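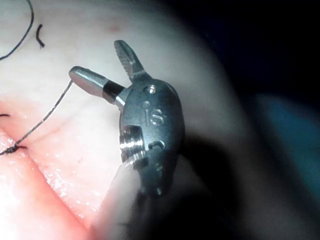 Fig. 1. Instrument and suture thread at the incision, practice pad.

Home | Groups | Meetings | Minutes | Papers | Search

CINDEMORA SUTURING STUDY
Minutes of the Methods Group, July meeting

Present: the chair; the secretary; members for Usteo, Ledesma and the Ullow laboratory; two observers from the clinical training unit.
Apologies: one member for Ledesma.

The chair opened the meeting at 2:00 p.m. and confirmed that a quorum was present.

1. Minutes of the previous meeting

The minutes were approved with one correction. Under item 4, "needle handover" was to read "thread handover" in both places. The secretary was asked to correct the posted copy.

2. Matters arising

2.1 The labeling guide had been reissued with the revised definition of a completed stitch. A stitch is now counted as completed when the final throw has been drawn down and both instruments have let go of the thread. Trimming of the tails is labeled separately.

2.2 The Ullow laboratory reported that the clock difference between the wrist views and the joint records had been traced to a setting on the recording computer. Earlier sessions had been realigned and did not need to be repeated.

2.3 The purchase of a second set of practice pads was carried forward.

3. Report on the recorded set

The member for Usteo presented the report. The set now contains 3745 labeled segments, each covering one action such as grasping, pulling through, looping or drawing down. Every segment comes from a teleoperated session in which a trained operator worked with two instruments. Of these segments, 151 have been set aside for testing and have not been used at any stage of training or tuning.

The group discussed the unequal number of segments per action. Pulling through is heavily represented and looping is not. The Ullow laboratory had tried giving the rarer actions more weight and found that the model then started loops too early, at times before the free end of the thread had been brought within reach of the second instrument. It was agreed to keep the natural proportions for the main result and to report the weighted version in the appendix.

Disagreement between labelers was also considered. Most of it concerned the moment at which looping ends and drawing down begins. The members for Ledesma took the view that the boundary should be marked at the first steady rise in tension. The Usteo labelers had been marking it by eye from the wrist view. No change was made to existing labels, but the paper is to state which rule was used.

4. Method: following the thread from the wrist view

4.1 The Ullow laboratory described the thread-following step. A curve is fitted to the visible thread in each wrist view and carried forward to the next, so that the controller keeps an estimate of the path where one part of the thread crosses another. When the fit is poor, the controller slows and holds its last accepted estimate. If the fit does not recover, control passes back to the operator.

4.2 Crossing strands remain the main source of error. The curve fit can leave one strand and continue along another at the crossing, and the resulting path looks smooth enough to pass the present check. Shadows from the instruments make the problem worse, particularly where a thread lies close to its own shadow.
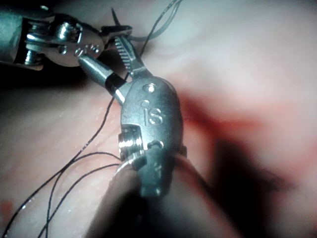
4.3 Two changes had been tested. The first limits how far the estimated length of thread may change between one view and the next. The second compares the fitted curve with the known position of the jaws and rejects any path that could not start there. The length limit removed most of the sudden jumps. The jaw check helped less than expected, as many of the errors arise well away from the instrument.

4.4 The member for Ledesma asked whether a small change in lighting would achieve the same end at lower cost. The Ullow laboratory answered that lighting had been held fixed on purpose, so that the new results could be compared with the earlier ones. A separate lighting trial could be planned once the main result was complete.

4.5 The group agreed that both checks should remain in the method, and that results should be given with and without each of them.

5. Results to date

5.1 With both checks in use, the controller was run on 18 supervised trials on practice pads. Each trial called for interrupted stitches along a straight incision, with an operator at the console ready to take over. The laboratory classed a trial as successful only if every stitch in it met the definition under item 2.1 with no takeover.

5.2 The majority of trials were successful. In the remainder, takeover was requested during looping, most often when the working thread had swung wide of the incision and into shadow. No takeover was requested during pulling through. The full table will be circulated with the draft paper and is not reproduced in these minutes.

5.3 The Usteo member pointed out that thread management between stitches had received little attention in the write-up, although it took up a large share of each trial. The length of free thread shortens as the work proceeds, and a loop that is easily made at the first stitch may be awkward at a later one. The group asked that results be broken down by position along the incision.

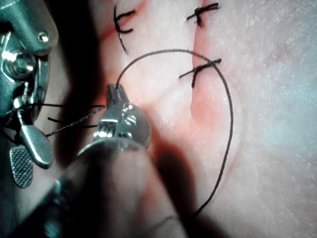
One of the observers from the clinical training unit remarked that a trainee would be marked on spacing and evenness as well as on whether the knots had been tied, and asked that the paper say plainly that neither had been scored. She added that the word "successful" would be read by surgeons as a statement about the quality of the closure.

The chair accepted the point. "Completed without takeover" is to replace "successful" throughout the draft, and a paragraph on what was not measured is to be added to the discussion section.

5.4 The training unit offered to score the finished pads using its own assessment sheet. The offer was accepted with thanks. Scorers are not to be told which pads were completed under automatic control.

6. Release of the data

It was proposed that a first release of 1000 segments be made when the paper is submitted, with the rest to follow after review. Ledesma asked that the test segments be kept out of the first release. Agreed. The license wording remains with Usteo.

7. Actions

Ullow laboratory: results with and without each check; breakdown by stitch position.
Usteo: license wording; statement of the labeling rule.
Training unit: scoring of finished pads.
Secretary: corrected minutes; circulation of the draft paper.

8. Any other business

The bench will be unavailable on Saturday while the power supply is serviced. Groups with runs in progress should save their work beforehand.

The meeting closed at 3:40 p.m.

Contact the secretary | © Cindemora Suturing Study | Back to top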